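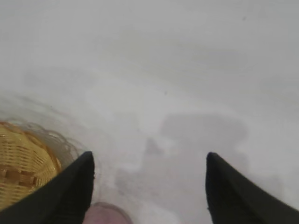 Wrist camera view at the Cowie test bench, gripper open.

Fault Investigation Technician (Robotic Handling)
Drandov, Cowie site
Two posts, full time, fixed term of two years

Drandov builds and tests handling cells for light, easily damaged goods. We are recruiting technicians to work on an open fault in the Pluvent gripper and on the safety review that goes with it. The posts are bench based. Most of the work is running repeat trials, reading logs and camera records, and writing down results in a form that another engineer can check.

Background to the posts

In January a Pluvent gripper on a test cell at Cowie opened without a command while the arm was carrying a load at height. The load fell outside the marked drop area. The arm did not stop. It finished its path, reached the place position and reported a successful cycle. There was no injury. The operator pressed the stop button after seeing the load on the floor.

The first review put the event down to a loose connector at the wrist. The connector was replaced and the cell returned to use. The same fault then appeared on a second cell with a new connector and a different cable route. All cells fitted with the Pluvent were taken out of normal service, and the bench at Cowie is now the only place where the gripper is run under power.

The present position is as follows. The opening fault has been reproduced, but not on demand. It has been recorded during trials of 400 cycles in which no setting was changed between start and finish. It has been seen both with and without a load. The Prenix controller, which handles motion and gripper commands, records the fingers as closed for a short time after they have begun to part. We do not know whether this is a late position signal, a fault in how the controller stores the last known state, or a separate problem that happens to occur at the same time.

The failure to stop is being treated as a safety matter in its own right. A gripper may lose its load for many reasons. An arm that carries on and reports success afterwards has a fault that no change to the gripper will put right.

The work

The trials use light, simple objects on a plain table. A typical trial is a pick, a carry and a place, with a pause between each stage so that the camera record can be matched to the controller log. Some trials are run with the gripper empty and the arm moving between fixed points. The pace is slow and the arm is kept at reduced speed.

You will:

Set up and run trials from a written plan, and record any departure from it.
Check the guards, the stop circuit and the speed limit before each run.
Match camera records to Prenix logs and mark the point at which finger position and reported state differ.
Remove, inspect and refit gripper fingers, wrist cables and connectors.
Keep failed parts labelled and stored so that they can be examined again.
Write a trial report at the end of each shift.
Take part in the safety review and answer questions on your own reports.

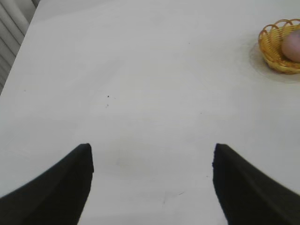
Finger state is the main thing you will be asked to judge. The log gives a single word for it, open or closed, and that word has been wrong. The wrist camera is the independent check. With the fingers well apart and bare table between them, and the basket away at the far right with a wide stretch of white surface before it, there is no doubt that the gripper is open and holding nothing, and a log entry of "closed" at that moment would be recorded as a mismatch. Other moments are harder to judge. The fingers may be part of the way through their travel, or the load may hide the gap. Reports must say "not determined" when the record does not settle the question.

Marks on the table surface are not cleaned off or added to during a trial, as they can be used to check whether the camera has shifted on its mount. Cleaning is done between trials and entered in the bench book.

What we need from you

Experience of electrical or mechanical fault finding on moving machinery. This need not be on robots.
A sound understanding of safe isolation, and the habit of proving it before you reach in.
The ability to read a timing log and to explain in plain words what it shows.
Clear written English.
Patience with long runs in which the fault does not appear.

It would help if you also have:

Experience of position sensors or small electric actuators.
Some scripting ability, enough to sort and compare log files.
Previous work on an incident or near miss investigation.

Applicants with no background in handling robots will be given training on the arm, the Pluvent and the Prenix before working on the bench. No one runs a powered trial alone, whatever their experience.

Conditions of work

Shifts run from 7.30 am to 3.30 pm or from noon to 8 pm, by agreement within the team. The bench is in a heated building with step-free access. The work involves standing for part of the shift and close visual checking. Safety shoes and eye protection are supplied.

Any technician may stop a trial at any point without asking first. The stop is recorded along with the reason. Stops are not counted against the person or the schedule, and the trial plan allows for them.

The end date of the posts will not be brought forward if the cause is found early. Once the opening fault is closed, the remaining time will be spent on the loss-of-load check, which will need its own tests before any cell goes back into service.

How to apply

Send a CV and a covering note through the vacancies page, marked "Cowie bench". The note should describe one fault you have traced, including anything you got wrong before you found the cause. Please leave out details that belong to a previous employer.

Shortlisted applicants will be invited to Cowie for an interview and a practical exercise lasting 50 minutes. The exercise uses a camera record and a matching log from an earlier trial. You will be asked to find where they disagree and to write a short report. The arm is isolated throughout and no programming is required.

Travel costs within the UK are repaid on production of receipts. Requests for changes to the interview or the exercise should be made when you reply to the invitation.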